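26 July 2022, cell 3, Hakala bench

Today I went through the start-up rules with Gareth Whitlock, as he will run the Ruseck trials alone from next week. We agreed that a session begins with the fingers open and nothing between them. The operator signs the sheet before the first motion, and not after it. In February we had 12 sheets without a signature, and I do not want this again.
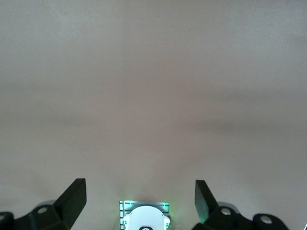

The second rule is on speed. Until the risk assessment is renewed, we stay at 104 mm/s near the bench – also when the enclosure is closed. Gareth asked if the Gromeo settings can be kept. I said no, they were approved for another tool.

Open: Valtteri Suominen must check the wording on stop categories. Log continues from cycle 1,030.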